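Flolex: Planning Two-Handed Folding When the Garment Will Not Hold Still
Student project report, spring semester

Why we picked pants

When our group first sat down to choose a project, we had a long and rather happy argument about laundry. Towels are the usual starting point for cloth folding software, and for good reason: a towel is a rectangle, and if your program finds four corners it is most of the way home. We wanted something a bit more stubborn. Pants have two legs, a waistband, pockets, and thick seams that bend in their own way, and they can lie on a table in so many shapes that we never did manage to write down a satisfying list of them. So pants it was, and our advisor (who had surely seen this sort of enthusiasm before) told us to go ahead but to keep the first version small.

The software we wrote is called Flolex. It sits between the camera and the arm controllers, and its job is to look at a garment, decide what state it is in, choose the next move for each arm, and check whether the move did what it was supposed to do. We did not write the low-level motion code. That part came from Brotis, the control library our lab already uses, and we were very glad to have it!

How the program is put together

Flolex has three main pieces, and we named the third one ourselves, late at night, which explains the name.

The first is the perception step. It takes a color picture and a depth map from the head camera, separates the cloth from the table, and marks points it believes to be useful: waistband ends, hem corners, the place where the legs join. Each point comes with a confidence score. We trained it on 1050 labeled pictures, all of which we labeled ourselves over what felt like a very long month of April. The table is covered in plain cardboard, and the even color made the cloth much easier to separate than it had been on our old gray surface.

The second is the state estimator. It takes the marked points and sorts the garment into one of 14 states, such as "flat, waist toward robot" or "one leg crossed over." We started with many more states than that and kept merging them, as the planner was giving the same answer for several of them anyway.

The third is the planner, which we call Clititz. It has a table of allowed moves for each state, and it scores every move by how confident we are in the grasp points, how far each arm has to travel, and how close the two arms would come to each other. The best score wins. If no move scores well enough, Clititz asks for a smoothing move instead, then looks again.

Keeping the two arms out of each other's way

We thought perception would eat most of our time, and it did take plenty, but the part that really kept us in the lab past dinner was the timing between the arms. Brotis will happily plan a safe path for one arm. It will also plan for two, if you give it both goals at once and are willing to wait. Our trouble was that we wanted one arm to hold the cloth while the other worked, and "hold" turned out to be a slippery idea in code. Is a holding arm finished with its move? Is it busy? May it be bumped a little if the other arm needs the room?

In the end we gave each arm a small status message with four values: free, moving, holding, and yielding. An arm that is holding keeps its position until the planner releases it. An arm that is yielding may shift within a small space we define around the hand. It sounds simple written out this way, but getting there took us three rewrites and one whole Wednesday spent chasing a bug where both arms were politely yielding to each other and neither would move.

The waistband is where all of this gets tested, as both arms have to reach into the same small region near the front of the table, and a belt makes it harder. Leather does not bend like denim, and it lies over just the edge our perception step most wants to see.
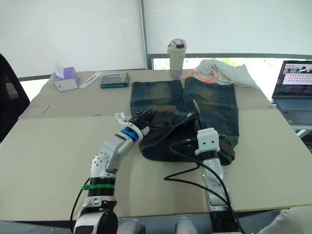 Why not simply take the belt off before the program starts, and call that part of the setup? The question came up in the comments on our midterm draft, and the reader went on to say that a person doing laundry would empty the pockets and pull the belt without a second thought, so the software should be allowed to expect the same.

We went back and forth over this for a good while, and it is a fair point. Our answer was to support both. Flolex now has a setting that tells it to expect bare pants, and with that setting on it skips the belt check entirely and runs a little faster. With the setting off, the perception step looks for a long, narrow region near the waistband whose color and height differ from the cloth around it, and it lowers the confidence of any grasp point that falls on top. Clititz then tends to choose points farther down the side seam all by itself, and we did not have to add a single special rule to the planner. We were quite proud of that.

Testing

We ran 554 planning cycles in total over the last weeks of the project, where one cycle means look, decide, move, and check. Most were run on recorded camera data, so that we could change the code and replay the same situations, and the remainder were run on the robot. For replay and logging we used a tool called Geerts, which was written by an earlier student group and which we would recommend to anybody taking this course. Being able to step backward through the planner's decisions saved us more hours than anything else we did.

Failures fell mostly into one family. When the cloth bunched up near the front, the estimator would see a fold edge and take it for a hem, and the planner would then build a perfectly sensible plan on top of a wrong belief. The check step usually caught this after the move, but by then the garment was often in a worse shape than before. We added a rule that a hem point must have table on one side of it in the depth map, and that removed a large share of these mistakes, although a bunched leg lying over another leg can still fool it.

We also found 18 cycles in which the planner asked for a smoothing move, looked again, got the same state, and asked for the very same smoothing move once more. Left alone, it would have gone on all afternoon. The fix was a short memory: Clititz keeps its last few choices and lowers the score of a move that did not change the state. We should have had that from the first day, and we would tell the next group to start with it.

What we would do with another semester

The list of states is the part we are least happy with. It was a good choice for getting something running, and it made the logs very easy to read, but real cloth slides from one shape into another without caring where we drew the lines. We would like to try letting the planner work from the marked points directly, with the states kept only as labels for people reading the logs.

We would also like to move the belt check into its own module, so that it could look for other things that get in the way, such as suspenders, drawstrings, or a jacket hood. Right now the code for it is tangled up with the waistband detector, and one of us (we have agreed not to say which) left a comment in that file reading only "sorry."

The source code, the labeled pictures, and the Geerts logs are in the course folder. The setup notes are in the same place, and please read the part about camera calibration before running anything on the arms, as the default values are from our old table height and will put the hands too low.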